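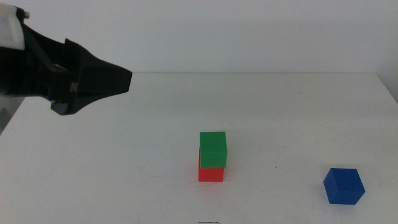 Report on the Visit to the Indau Pressing Works

Members of the purchasing group visited the Indau works on Tue 19 June as part of the yearly review of carrier oil suppliers. The site presses sweet almond, apricot kernel and sunflower oils, and has supplied the group with apricot kernel oil under the Skoltik label since it was approved.

The visit began in the intake hall, where kernels arrive in 400 kg bags. Each delivery is given a lot number at the door and held until the moisture reading has been entered. Kernels from the most recent harvest were being released for pressing. Staff explained that lots from separate growers are kept apart up to the settling tanks and blended only on written request.

Pressing takes place in a side building. The works runs two screw presses made by Lüthi, the older of which is kept for small orders. The oil leaves the press cloudy and stands for several days before it is passed through paper filters. No solvent is used on the site. The press cake is sold as animal feed, except for the almond cake, which goes to a maker of body scrubs in Femurby.

Visitors were shown samples of the apricot kernel oil before and after filtering. The filtered oil was pale yellow, with a faint nutty scent, and was absorbed quickly when tried on the back of the hand. A refined grade with almost no scent is also offered. The group does not plan to stock it at present, as most customers who blend their own massage oils have asked for the unrefined grade.

In the storeroom, finished oil is held in steel drums under nitrogen. The works stated that it filled 1,502 drums last year and that the new storeroom has space for over 4,000. Bottling in amber glass is done to order. Members asked that the pressing date be printed on the label as well as the best-before date, and the works agreed to do so from December.

Two points remain open. The peroxide value given for lot 234 was missing from the certificate sent with the drums, and a corrected copy has been requested. The allergen statement for sunflower oil pressed on the same equipment as almond oil also needs clearer wording, and the cleaning record between the two should be attached to it.

The group thanks the works for its time. Approval for apricot kernel oil is continued, and sweet almond oil will be considered once the corrected papers have been received.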